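Failure Analysis in Small Automation Cells
Session 6 notes: The dish rack fault, and why I don't believe the first report

Instructor: Anitha Raju
Revised Jul 24, 2022

Read these notes before the session and bring the log extract. The Chowdary text, chapter 4, covers contact detection in more detail than I will. Skip its section on root cause trees for now. I'll come back to why.

1. What was reported

The task was simple to describe. An arm was to pick up a small flat part and set it upright between the pegs of a wooden dish rack. The program had been running on the bench for most of a month. One afternoon in February the arm drove its tool down into the rack, pushed it sideways across the board, and kept going until the controller tripped on joint torque. No one was hurt. One peg came loose and the tool mount needed to be realigned.

The incident report was a page and a half long. Its finding, word for word, was "operator error, rack not seated in correct position." The corrective action was "operators reminded to check rack position." It was signed off the same day.

I have read a lot of reports with that sentence in them. When a report closes in an afternoon and the fix is a reminder, assume the work hasn't been done yet. You may be wrong in a given case. Assume it anyway and go look.

2. What the log says

The controller log holds 2,861 cycles on this program before the trip. Raghavendra Rodrigues went through it and pulled out every cycle in which the measured contact height differed from the taught height by more than 2 mm. There were 159 of them. All of them ended normally. None of them raised a warning, since no warning had been set up.

Stop on that for a minute. The report treats the February trip as a single bad event with a single bad cause. The log shows the same mismatch turning up again and again, with the arm getting away with it each time. Whatever was wrong had been wrong for a good while before anyone was blamed for it.

Some of you will want to say that the 159 cycles are also operator error, just smaller ones. Maybe. Then explain why they bunch up. Long stretches of the log have none at all, then there is a run of them, then nothing again. Careless people are not careless on a schedule. I would look first at things that change in blocks: program edits, restarts, tool changes, moving the board.

3. The bench

Look at the work area with the report's finding in mind. The report says the rack was "not seated." Ask yourself seated in what.

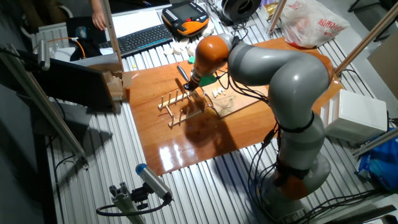 Fig. 6.1. The cell, with the tool pointed down toward the rack. Board on slatted aluminum tabletop, teach pendant at the back.

The rack stands on a varnished board, and the board rests on the metal slats. I can find no locating feature for the rack in the figure: no fence, no corner stops, no painted outline. I can't rule out something under the board, and neither can you from one view. The maintenance file doesn't mention any, and Raghavendra asked and was told that position was "by eye."

So the instruction to check the rack position has nothing behind it. Check it against what? An operator who puts the rack down a finger's width off has followed the procedure exactly as written.

There are pale scratch marks on the board to the right of the rack. Every year somebody gets excited about these and announces that the arm made them. Be careful. A scratch has no date on it. They could come from the February event, from some other job, or from the day the board was brought in. I would note them, measure them if I had the board in front of me, and leave them out of the argument until I had something better.

The same goes for the bright streaks near the lower left corner of the board. A glossy surface under overhead lights will do that. It matters here because the cell was later fitted with a Koltora vision add-on, and the sales material says it "eliminates placement faults." I haven't seen a camera yet that likes glare, and I would want to see it run on this board with these lights before I let that word "eliminates" into a safety file.

Notice too that a person's hand is at the back edge of the table. Don't read a story into it. We can't tell from the figure whether the arm was powered, enabled or moving. The question to take away is a general one: if a person can reach the table from that side, what in the safety case says when they may? I went looking for the answer in the file and found a sentence about "trained personnel." That is a description of who, with nothing on when or how.

4. The torque trip

The report counts the trip as a success: "safety system operated as designed." I don't accept this and I don't want to see it in your write-ups.

The torque limit on this controller was there to protect the gearboxes. It was set at 200 percent of the normal running value, which a stiff downward push will not reach until something has already given way. In this case the rack gave way first, by sliding. If the rack had been bolted down, the load would have climbed faster and the trip would have come sooner, and the report might have looked even more pleased with itself. If the thing under the tool had been softer than a rack, the trip would have come later, or not at all.

A limit that protects the machine is not the same as a limit that protects a person standing near it. You need to find out which kind you have before you lean on it. The integrator, Prillov, had this in a footnote of the handover document. The footnote says the torque setting "is not to be considered a safeguard for persons." The site file says that it is. Both documents sat in the same binder.

5. What I think happened

I'll give you my reading, and you should try to knock it down.

The tool was changed several times over the month. The log records the changes but the tool length was re-entered by hand each time, on the pendant. My guess is that the wrong length was in use during some of those blocks, and that the error was small enough for the task to work. On the day of the trip a wrong length and a rack sitting slightly off happened together. Either one alone had been survived many times.

Weak points in this, so you don't have to hunt for them all:

The pendant keeps only the current tool length. There is no history, so I can't show what value was in use in any past cycle.

Two of the blocks don't line up with a tool change. I have no good explanation for them. Raghavendra thinks the board was moved for cleaning. There is no record either way.

Contact height was inferred from motor current. It is a rough signal, and a worn joint would shift it too. The joint was never checked.

Anyone who tells you they are certain about this one is selling something. I include myself as of two years ago, when I taught it as a plain tool length fault and had to take it back.

6. What was done afterward

The site bought the vision add-on mentioned above and a subscription to Trakar, a reporting package that makes you choose a cause from a drop-down menu before it will let you close the form. "Operator error" is the first item on the list. "Unknown" isn't on it.

They also put up a sign.

What they didn't do, as far as I can learn: fix the rack in place, add a check of tool length after a change, set a warning on contact height, or correct the site file about the torque limit. The warning would have been a few lines in the existing program.

7. For the session

Work in pairs. Take one block of cycles from the log extract and write half a page on it. Say what you know, what you are guessing, and what you would need to see in order to stop guessing. Keep those apart on the page.

Then rewrite the finding of the original report in one or two sentences. You may not use the words "operator," "human" or "reminded." You may use "we don't know," and I expect most of you will need it.

Hand in on paper. Late work goes to Raghavendra, whose marking is stricter than mine.

Reading for session 7: Chowdary, chapter 5, up to the heading on fault trees. Bring a calculator.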